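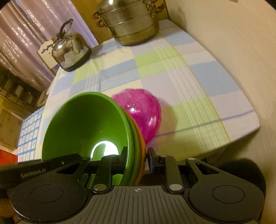
Hand-held gripper at the rims of nested bowls, household table setting.

Kinsella Demonstration Kit
Supplied by Plandura

The Kinsella kit allows an operator to show a robot a household task by hand, without a robot present. The operator holds the gripper, carries out the task at normal speed, and the recorded motion is prepared for training.

Typical tasks: separating stacked bowls, clearing a table, moving lidded pots.

Kit contents
Hand-held gripper with two fingers and replaceable fingertip pads
2 battery packs
Charging cradle
Carrying case
Printed operator guide

Operation
Each kit is checked before shipment against a set of 18 practice tasks. New operators should complete the first 5 under supervision. Recordings may be reviewed in the Dirkix desktop software — a license for one workstation is included.

Care
Wipe the pads with a damp cloth after each session. Do not immerse the gripper.

Ordering
Order code 344. Institutional purchase orders are accepted. Requests for on-site training should be addressed to Nuala Mac Mathúna, Customer Programs.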